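Chapter 4
Wood Moves

We use cookies to remember your place in the book. Accept all / Manage settings

Start with the kitchen drawer. Slides fine all spring, sticks in July, slides fine again by the winter. Same drawer, same runners. What changed was the air, and the wood went along with it.

This chapter is about that movement. Where it comes from, how much to expect, which way it goes. The joints come later, in Chapter 5, and they won't make much sense if you skip this one. People do skip it. Then they glue a table top hard to its frame and wonder about the crack.

4.1 Water in the wood

A living tree is full of water. Some sits loose in the cells, like water in a straw. The rest is held in the cell walls themselves. When a log dries the loose water goes first, and hardly anything happens to the size. Weight drops, that's all. Then the walls start to give theirs up, and now the wood shrinks.

It never fully stops. Dry timber takes water back from damp air and loses it again in dry air -- slowly, and more at the ends than on the faces. Paint and varnish slow this down. They do not prevent it.

Bongani Mokgethi kept a notebook on this for years at the Skadera workshop. One oak shelf, unfinished, 955 mm long, measured with the same steel rule in the same spot by the window. The length barely changed. The width did, and went on doing it every year he bothered to look. We come back to his notebook in 4.4.
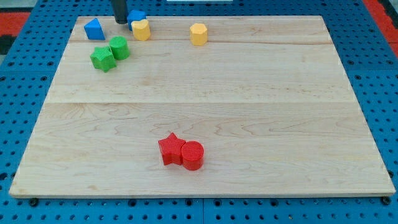 4.2 Which way it goes

Three directions to learn. Along the grain, so little that you can mostly forget it. Across the grain, from the heart of the tree out towards the bark, a fair amount. Across the grain again but following the curve of the rings, more still, often nearly double. Its this difference between the last two that makes boards cup.

Look at the end of a flat-sawn board. The rings make shallow arcs. As it dries the arcs try to straighten, and the edges lift on the bark side. A quarter-sawn board has its rings standing upright, so it stays flatter and moves less in width. Costs more too, as there is more waste in teh cutting.

Wide panels are usually made from several narrower boards, glued edge to edge. Grain all running the same way. Alternate the ring direction or don't -- joiners have argued over this for a very long time, and Andri Rainer, who trained at Gitine, gives both sides in the reading at the end of the chapter. Either way the full width still moves. Glue lines don't change that.

4.3 A first rule of thumb

Measure across the grain, never along it. Take a panel 80 cm wide. Find the species in Table 4.1, read off the figure for a normal heated house, multiply. Write the answer in pencil on the underside of the panel. Do the same for a narrow rail, and compare the two before you cut anything.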